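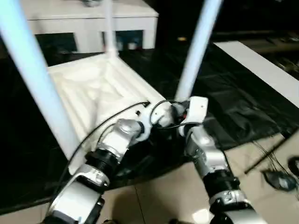

소규모 제조업체 고용유지 지원, 직원 줄이기 전에 신청해야 하나요?

Gultham

안녕하세요, 부품 가공하는 작은 공장에서 총무 겸 인사 겸 이것저것 다 하고 있어요. 직원은 47명이고요. 제일 큰 거래처였던 Trikmont가 1월부터 발주를 확 줄여서 사장님이 2교대를 1교대로 바꾸자고 하시네요 ㅠㅠ 저는 가능하면 아무도 안 내보내고 싶은데, 휴업수당 주면서 버티면 지원금이 나온다는 얘기를 들었거든요. 이걸 휴업 들어가기 전에 신청해야 하는 건지, 일단 쉬게 하고 나중에 서류 내도 되는 건지 헷갈려요. 그리고 직원 100명 넘는 회사랑 저희 같은 데랑 조건이 다른가요? 작년에 비슷한 일 겪어보신 분 계시면 경험담이라도 부탁드려요!

Kirkegaard

무조건 먼저예요. 저희는 이걸 몰라서 한 달 치를 통째로 날렸어요 (지금 생각해도 속이 쓰립니다). 휴업 시작하기 전에 계획서를 내야 하고, 매출이나 생산량이 줄었다는 자료도 같이 들어가요. 저는 월별 매출 장부랑 거래처에서 온 발주 축소 메일을 출력해서 냈는데 담당자분이 메일은 참고만 하겠다고 하시더라고요. 근로자 대표랑 협의한 기록도 꼭 남겨두세요. 저희는 회의록에 서명이 2개 빠져서 다시 받으러 다녔어요. 규모별 조건은 업종마다 기준이 달라서 제가 잘못 말씀드릴까 봐 겁나네요. 관할 고용센터에 전화하시는 게 제일 빨라요. 오전 9시 땡 하면 거세요, 점심때 가까워지면 연결이 잘 안 돼요.

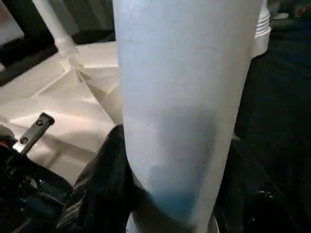

흰색 원통형 용기, 아래쪽에 청록빛이 비친다

그리고 휴업 기간에 그 직원들 출근시키면 큰일 나요. 잠깐 와서 기계만 봐달라는 것도 안 됩니다. 옆 공장이 그러다가 받은 돈을 돌려줬대요.

Hafþór Ásgeirsdóttir

저는 직원 200명 정리해고 얘기까지 나왔던 Wesen에서 현장 쪽에 있었는데요, 서류는 잘 모르고 직원 입장에서만 한마디 할게요. 회사가 일찍 얘기해주는 게 진짜 중요해요. 저희는 소문부터 돌아서 기술 좋은 형들이 먼저 나가버렸거든요. 나중에 물량이 돌아왔는데 사람이 없어서 한참 고생했어요. 교대 바꾸는 것도 수당이 얼마나 줄어드는지 표로 보여주시면 다들 생각보다 차분하게 들어요. 그나저나 지원금 말고 직무교육 쪽도 한번 물어보세요. 저는 쉬는 동안 측정 교육을 받았는데 꽤 괜찮았어요.

Gultham

두 분 다 감사해요!! 아직 휴업 전이라 천만다행이네요. 내일 아침에 바로 전화해볼게요. 회의록 서명도 꼭 챙기겠습니다.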